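Aro folding set: known faults and withdrawn episodes

Maintained by Remedios Dumlao. Last revised 11 April 2018.

Contents

2,209 episodes of garment handling with two hand-held grippers, collected in homes for the Aro project. Each episode has video from both grippers, jaw width and a pose track. 914 episodes carry a fault flag. Read the next part before training on any of them.

The fault

From February the left and right clocks drifted apart during long sessions. The worst case we measured was 80 ms. Playback looks normal, but the jaw width signal says a gripper has closed while its partner's video still shows it open. A policy trained on those episodes at Dramitton let go of the cloth early and drove one arm into the table edge. The arm stopped on its force limit and no one was hurt. One fingertip had to be replaced.
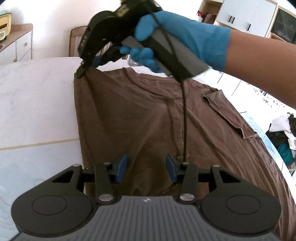
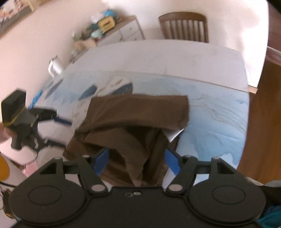 Eduardo Aquino traced the drift to the sync cable. Its plug works out of the socket under sideways load, and the unit falls back to its internal clock without raising a warning. Firmware now stops recording if sync is lost.

Flags

sync_ok: no drift found
sync_fixed: realigned afterward, error under 15 ms
sync_bad: withdrawn, kept only for fault analysis

Do not run a policy trained on sync_bad data on a real arm. Simulation is fine. The copy on the Wilell server still has the old labels, so pull from Sarmiento until it has been rebuilt.

Still open

Pose tracks in sync_fixed can jump by one sample at the join. Report others to Remedios with the episode number.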